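Against the gripper leaderboard

Every few months somebody circulates a table ranking hand-held grippers. The columns are familiar: stroke, finger force, mass, camera resolution, frame rate, price. A row near the top is shaded green. Purchase orders follow. I have used these tables, and I have contributed numbers to two of them, and I now think they should be given much less weight than they get.

My objection is narrow. The numbers are usually correct. When Akham publishes a stroke figure for its hand tool, we measure the stroke and find it. When Furnival says its finger camera delivers a certain frame rate, the frames arrive. The trouble is that these quantities explain very little of the difference in what a group gets out of a tool after a month of use. In our case they explained almost none of it.

We compared two hand-held tools between April and the end of the fall, each paired with the same arm and the same controller, a Plukier unit we had already tuned for other work. The protocol was plain. Operators recorded 2000 demonstrations per tool across 13 small household tasks. We trained one policy per tool with identical settings and ran each policy 100 times per task on the arm. The tool that led on paper by a wide margin came in second on most of the tasks, and the order did not change when we retrained with different seeds.

The cause was mostly occlusion. Wide, boxy fingers give a good contact patch and survive being dropped, but they occupy a large part of the view from a camera mounted on the tool. On approach to a low object the finger pads can hide the very edge the policy has to find. No spec table I have seen lists the share of the view that remains clear at half closure. It takes an afternoon to measure with a printed grid, and it predicted our ranking better than any published figure.

Cables were the second cause. A tether that leaves the base of the handle pulls downward and resists wrist roll. Operators compensate within the first hour and stop noticing. The recorded trajectories do not stop noticing. We found a consistent bias in wrist angle in one data set and spent 7 working days looking for a calibration fault before somebody lifted the cable by hand and the bias went away. A strain relief and a longer lead cost very little. The vendor sheet gave cable length and connector type, and said nothing on where the load goes.

The third was objects. Vendors show grippers picking up cubes, cans and fruit. These are easy to see and easy to hold, and almost any tool will look competent. A clear plastic lid is another matter. Its outline is carried by a few highlights that move with the viewpoint, the table shows through the middle, and a depth sensor will often report the surface underneath. A shallow dish sits low and has a rim that invites a grasp at the wrong height. A smooth bar turns between hard fingers if the closing line misses its center. A set like this separates tools quickly. I would trade the whole force column for success rates on a transparent lid under ordinary ceiling lights.

I also think the view from the tool and the view from the head should be judged together. Groups tend to argue for one or the other. The head view keeps the whole table and both hands in context, but a hand or tool can cover the contact. The tool view keeps the contact close and loses the layout once the fingers are near the surface. Comparing two wrist cameras on their own tells you less than comparing each one alongside the head camera it will work with. 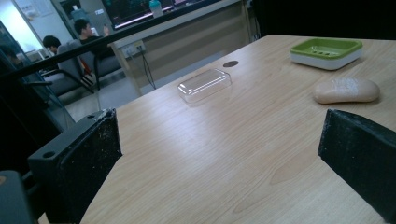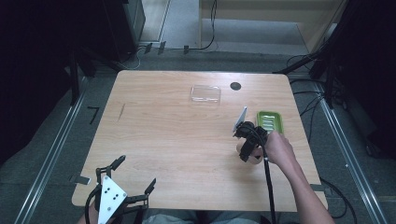 The clear lid and the green dish, from the gripper camera first and then from the head camera.

Nivurura, November 2018

There is a fair argument on the other side. Spec tables are cheap, they can be checked, and they let a small group rule out tools that are plainly unsuitable. A gripper with too little stroke for the object is no use whatever its camera sees. Bench comparisons like ours are slow, they depend on the operators, and they do not transfer cleanly to other arms. I accept all of this. I would keep stroke, mass and payload as a filter and refuse to rank on them.

What I would ask of vendors is modest: publish the clear view fraction at three finger openings, state the cable exit point and the torque it puts on the wrist, and include one transparent object in the demonstration set, with the failures counted. Until those figures exist, borrow the tool before buying it and put your own worst object on the table.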